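Too many easy kitchens

Everyone wants more demos. More, more, more. We had 2000 of them at Furkora by September and the policy still couldn't turn a knob it hadn't seen before. So what did we buy with all that teleop time? The same clean grab, over and over, same start pose, same operator half asleep.

My view, and I'll keep it short becuase there's a run to babysit — collect fewer, collect stranger. Throw out the near-copies. Michalis Michailidis did this on the Vositz set, cut it to 760, and people yelled at him for a week. The smaller set trained a better policy. Not by a mile. Better though.

The usual answer is that simulation makes examples cheap, so why be picky. Cheap to make, sure. Not cheap to check. Someone still has to look at the failures, and a bad label costs the same whether the counter is real or rendered.

And stop scoring on final state only. Knob turned, tick, next. I want the approach, the hesitation, the second try. Keep the misses too, labeled as misses, they're teh most useful thing in the folder.

Stove knobs are where I'd spend the effort. Small, short, close together, and the finger has to come in without bumping the one beside it. Then there's which burner. A pan on the left grate and the flame on the right — an instruction like "turn off the stove" and one like "heat the pan" want different knobs, and a set that never splits those two teaches nothing. More of those please.
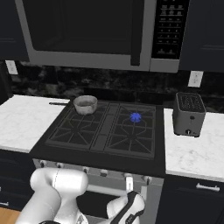
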